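Home | Kitchen | Closets | Workshop | Ask

Board games and the cabinet that eats them

Every September I tell myself the games will live in one cabinet, neatly, like library books. By Thanksgiving they have moved on top of it and begun to spread. A few habits slow them down.

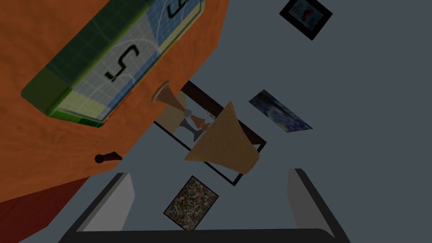
What do you do with a box whose corners have split?
Glue a strip of thin cardboard inside each corner, clamp it with clothespins and leave it overnight. Tape on the outside works too, if you like your games to look mugged.

1. Bag the small pieces. Zip bags cost less than a replacement set, and a 3,000-piece puzzle needs several.

2. Store boxes flat, heaviest at the bottom. Upright looks smart until a lid slides off and you spend the evening under the couch with a flashlight. 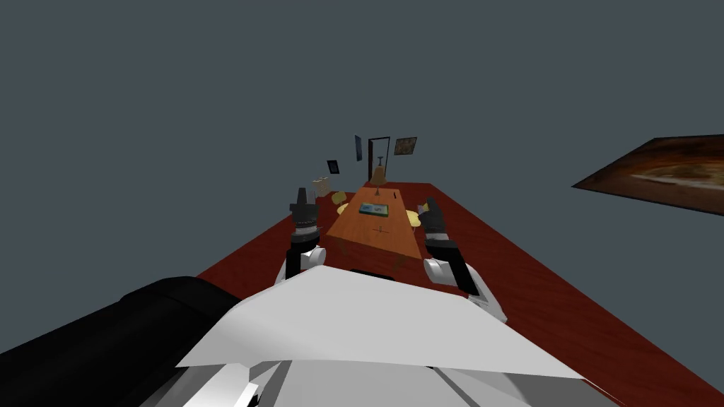
3. Tighten the cabinet knobs. If the screw just spins, pack the hole with a toothpick and wood glue, let it dry, and try again. My Hemmin cabinet has 14 knobs and I have met them all this way.

4. Wax the drawer runners with a candle stub. Two passes will do,
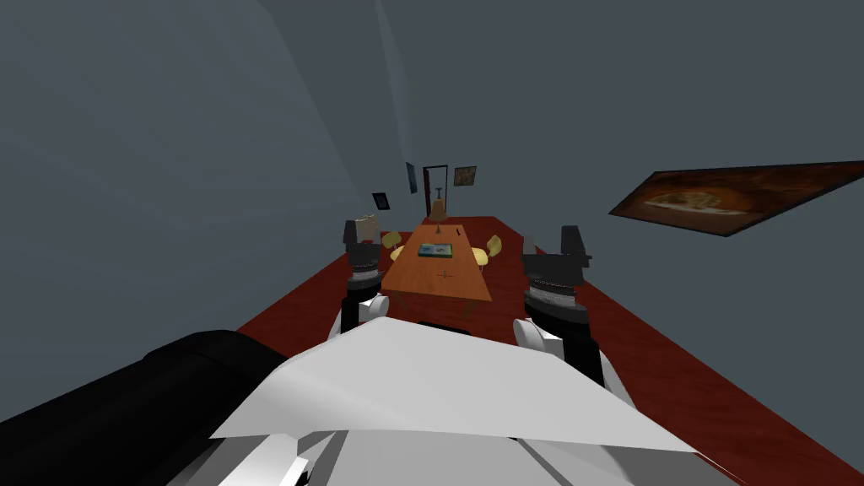

and wipe off the crumbs afterward or they collect lint.

Recent tips
Getting candle wax out of a tablecloth
22 uses for a jar with no lid
Quieting a squeaky hinge

Contact | © Trilasico Home Tips | Back to top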